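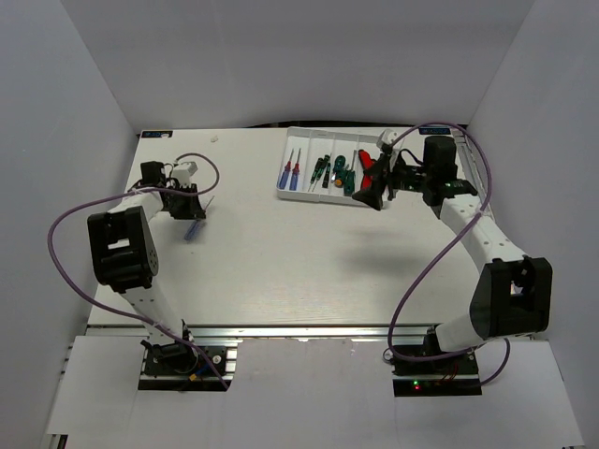 By Martti Hyvönen
October

When two arms share one table, the first rule I write down is about who may go into the shared place and when. Many people start with speed limits, and I also did it so in my first years. Then I moved to a setup with a tool tray, and I saw that speed is the smaller question. With one arm down in the tray and the other holding a blue screwdriver up over the left half, both are in a place where I can say what is allowed next. The left one must wait where it is until the right one has lifted out and is clear of the tray. We call this "one hand in the box", and it is the only rule that everybody in our group knows by heart.

The second rule is for the sharp end. A screwdriver should never travel low across the table. First up, then sideways, then down. It takes more time, of course, and a colleague once showed me that we lose more than 40 minutes in a long day with it. I kept the rule anyway. I have seen a shaft catch the side of a tray, and after this we had a bent finger and a lot of small plastic pieces.

Then cables. I was taught at Kukell that a cable must be tied so tight that it looks tidy, and I believed this for too long. A wrist needs a loop with enough slack for the furthest reach, and somebody has to check it by hand, with the power off, moving each joint slowly to its end. I do this check every 200 hours of work and write it in a paper notebook. Ornix, where I work now, has a form for it with 32 lines. I fill in the form too, but I read the notebook.

I am less sure about the order in the tray. My old rule was that each kind of tool has its own compartment and all handles point to the front. For people it is very good. For testing a grip it can be too kind, and the arm learns only the easy case. My present compromise is that the order is fixed in the morning and free after lunch. If you have a better one, please write to me.

One last thing, about stopping. Every person in the room must know where the stop button is, also the visitor who came only for coffee. I ask them to press it once before we begin.

Next time I will write about floor markings, if I finish my measurements.

Recent posts
Why I still use a paper notebook
Two weeks with the Marchuk controller
Reading the Protlow safety guide, part 2
Floor tape: which one stays down?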